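PRESS RELEASE - for immediate use

Whitcombe open day brings over 200 through the doors to see robot arm at work in a play kitchen

Sornonetti, the robot handling workshop based at Whitcombe, opened up to the public in January for the first time since it moved into the old print hall. Doors at 10am, last visitors out a bit after four. Busy from the start.

Main draw was Felora, the workshop's kitchen handling project. Felora is a single black arm and gripper set over a child's play kitchen, and its job is to learn small everyday moves - pick a thing up, put it in the pot, put it back. Sounds simple. Takes a lot of goes.

Visitors came round in groups of 13, each group getting a short talk and then a stretch at the rail watching the arm run. Schools in the morning, families and local firms after lunch. Questions all the way through, which was the idea.

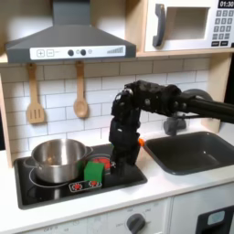 The play kitchen was picked because it is small, cheap to mend and everyone knows what a kitchen is for. Parts can be swapped overnight. If a knob comes off it gets glued back on and work carries on in the morning. The team did look at using a full sized kitchen and may yet, but the arm would need a longer reach and the hall would need another power supply, so not this year.

Felora works from a list of tasks written in plain English. Put the block in the pot. Move the pot to the other burner. That sort of thing. Each task gets run again and again with the toys in different spots, so the arm does not just learn one place on the worktop. There are 19 tasks on the list at present. A few are nearly there, others are a long way off, and the sink ones are known in the workshop as the hard end of the list.

A spokesperson for Sornonetti said: "We wanted people to see the slow bits as well. A clip online is ten seconds of the thing going right. Come and stand here for half an hour and you get a much better idea what the work is like. Some of the best questions came from the under tens, who wanted to know why it doesnt just look in the pot first. Fair point and we have written it down."

The afternoon also had a hands-on table. Visitors could drive a smaller practice arm with a hand controller and try to shift a foam block from one tray to another. Long queue for this all day, longer than planned for, and the session was kept open an extra half hour so that those waiting got their turn. A second practice arm will be ready for next time.
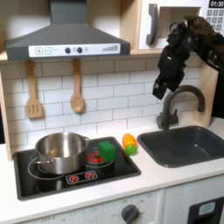 Grusten, which makes gripper fingers and supplied the practice arm, had a stand near the entrance with finger tips in several shapes and grades of rubber for people to handle. Staff from the firm were on hand to talk about apprenticeships and took down details from a number of school leavers. Anyone who missed them can ask through the Sornonetti office and will be passed on.

Tea and cakes were run by the Whitcombe allotment society and sold out before three. Takings go towards a new water tank.

Parking was tight. Apologies to neighbours in the lane, and thanks for being patient. For the next open day the field behind the hall has been booked and there will be signs from the main road.

A second spokesperson, for Grusten, said: "Good crowd, good questions, and we ran out of leaflets by lunch time. We'd come again."

Next open day is planned for the summer, date to be confirmed. Entry will be free again but group slots will need to be booked ahead, as several familes had a long wait this time. School visits can be arranged in term time, mornings only, and teachers should say when booking if any pupils need step free access to the viewing rail - there is a ramp but it has to be put out.

Notes to editors

Sornonetti is a workshop for robot handling of household objects. It runs Felora and takes on short test jobs for outside firms.

Interviews and filming by arrangement with the Sornonetti press desk. Please allow two working days for a reply. No flash near the arm when it is running.

ENDS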